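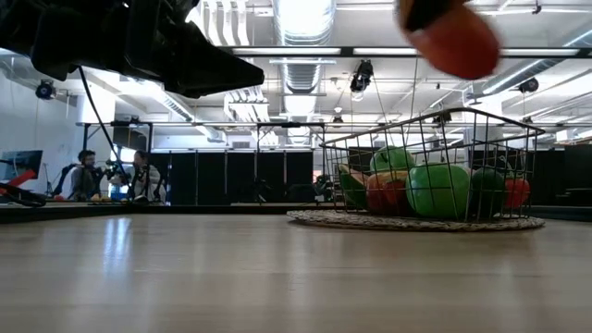

Fruit duty on the demonstration bench at Cilgate, with a second station at work behind.

OUT AND ABOUT: AN AFTERNOON WITH THE ROBOTS

Readers with long memories will recall that I came back from the last automation day I attended with a tote bag, a headache and no useful information. So when the Cilgate open afternoon came round I went with low hopes and a list of questions. The list came home about half answered.

Cilgate, for those who haven't been, is the shared workshop where Nirow and Daher both have benches. Nirow makes the software that is meant to teach an arm a job by showing it the job over and over. Daher sells the fitting out, so the stands, the cabling and the people who come when it stops. The two firms share a stall at most trade events now and finish each other's sentences, and it can be hard to work out whose promise you are being given.

We were let in by groups and given a talk first. The talk was 20 minutes too long. It had a slide with a curve going up and to the right and no numbers on either side of it, and when somebody at the back asked what the curve measured we were told it was "capability". I wrote that down and underlined it.

The benches were better. The job being shown was fruit and baskets: pick up a piece, move it, put it down in the right place. I know how that sounds. Several of our members pack real produce for a living, and I could feel them deciding to be polite. The apples were plastic. Plastic apples don't bruise or leak, and they don't turn up with the stalk still on and half a leaf stuck to the side. A shiny green one is also a good deal easier to find with a camera than a muddy potato in a brown crate under a bad light.

There are cameras up on the ceiling structure as well, and I asked whether a customer would need to have the same. "It depends on the application" was the answer, and it was the answer to four other questions too.
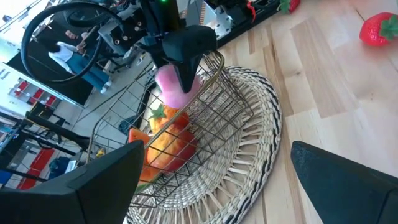
Grip is the thing I went to ask about, and I'll admit it was the part of the visit where I learned something. Most of us have been sold a gripper that was wonderful with boxes and hopeless with anything that gives when you squeeze it. So I was glad to see they had soft things on the bench and had not stuck to hard shapes. The fluffy pink pom-pom of a thing held over the gold basket is a fair test of a sort, as there's no firm edge to close on and you can't tell by looking where the middle is. I'd still like to see it done with a bag of salad. A plush strawberry will forgive a great deal that a real one won't, and nobody has ever sent back a lorry over a dented toy.

Jihad Hamdan, who was looking after our group for Nirow, was the most straightforward person I spoke to all day. He said the picking was no longer what kept him up at night. What did was the basket - wire sides, gaps everywhere, and a rim for the fingers to catch on. He told us a job of this kind might take roughly 400 recorded goes before he'd trust the arm to try it alone, and that if you then changed the basket he would want more. I asked how many more. He said he didn't know yet, and I thanked him, and meant it.

That figure matters more than anything in the talk. Take a packing room with 125 lines in its book, many of them seasonal, and crates that change whenever the supplier feels like it. Who is going to stand there and do the recording? Whose wages are those? The Daher people said their support package would cover "onboarding". They couldn't tell me what was in it, or what it would cost in the second year, or who to ring on a Sunday.

I also tried to get a straight answer on speed. Everything I saw was slower than a person, by a good margin, and I don't hold that against a demonstration. I do hold it against the leaflet, which says "human pace" on the front page.

Some of you will ask about Lallemine, the packing station the two firms say they will be selling together. There wasn't one to look at. There was a drawing of one, and a promise that visitors will be able to try it at the next open afternoon in May. My advice to anybody who is being pressed to sign up early is to wait until then, and to take along something awkward from your own shelves. Ask them to pick that up. If they say it would need setting up first, ask how long, and go and have a cup of tea while you find out.

For the sake of fairness, the tea was good, the floor staff were patient with us, and no one tried to scan my badge.

If you want to go in May, put your name down with the newsletter desk on extension 2202. We can send two people from each site and will share lifts where we can. Please say when you ring whether you handle soft or loose goods, as I'd like to get those questions in first. My notes from this visit are in the tea room folder for anyone who wants them, with the leaflet stapled to the back.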